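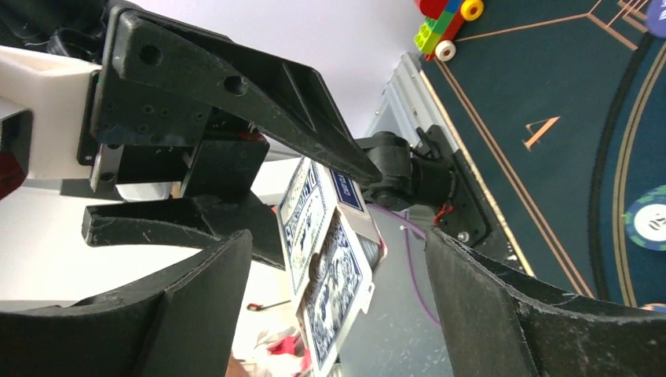

The Long Game on Brodavgate

6 min read

Eleven at night and the kettle is on again. Upstairs from a shut-down shoe store on Brodavgate, the card club is into its second pot of coffee and its third argument. The argument is about blinds. It is always about blinds.

Home poker was supposed to be dead by now. Phones, apps, all that. Then people got tired of the phones. Clubs like this one started popping up again in back rooms and basements, small stakes or none, bring your own chips - the edible kind. The Brodavgate club has 83 members on the list. Thirteen on a slow night, more when it snows.

Dues are cheap. Nobody gets rich. Biggest pot anyone remembers was 700 points, and points buy you nothing but the good chair.

The town helps, maybe. Brostness has been playing cards for a long time. There is a court record from 1798, two fishermen fined for playing in a boat shed during church. The fine was paid in dried cod. The club has a copy taped up by the coat hooks, and new members get made to read it out loud, badly, in the old spelling.

What people actually come for is harder to pin down. I asked around the room. One woman said the quiet. A retired bus driver said the noise. Another guy said his wife had told him to get a hobby that wasnt fishing, and he was bad at this one too.

Texas hold 'em is most of what gets played. Two cards in your hand, five in the middle, four rounds of betting. You can learn it before the coffee cools. Then you spend years finding out how little you learned. Old-timers grumble that it pushed out the better games, draw poker mostly, and a local three-card thing with rules that change depending on who you ask.

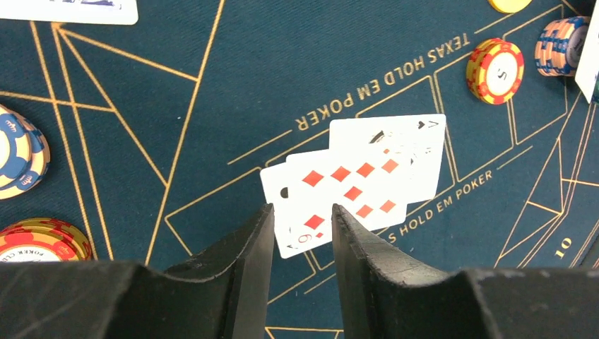 Three cards on the felt, gold lettering and all.

Gear matters more than you'd think. Bare wood is bad - cards slide, chips clatter, the neighbors complain. A printed layout is the cheap fix. Roll it out, roll it up, store it flat if you have teh room. Creases never come out fully. A warm towel helps some.

Yalçınkaya, the bakery downstairs and one door over, sends up whatever didn't sell. Sesame rings, mostly. House rule: no touching cards with sesame fingers. It gets broken every single night.

There's a rivalry too. Indholm, across the water, has its own club, bigger, with matching chairs. The two meet every March. Ferry over, play till the last boat, ferry back. Brodavgate lost this year. Bad cards, they say. Indholm says otherwise.

Midnight. Last hand. Somebody goes all in on a pair of fours and gets called right away. Groans. Coats. The bus driver rinses the cups and puts them upside down on the rack, and the blinds get put off till next time.

Comments

cardshark_no: Draw poker is NOT dead, we play it every week at my sister's place. Come by.

ferrygirl: Indholm won fair and square. Also our chairs are very comfortable thank you

mtn_dad: Tried the warm towel thing on my mat. Took out most of the crease, left a little wave near one corner. Any tips?

pairoffours: Was that hand supposed to be anonymous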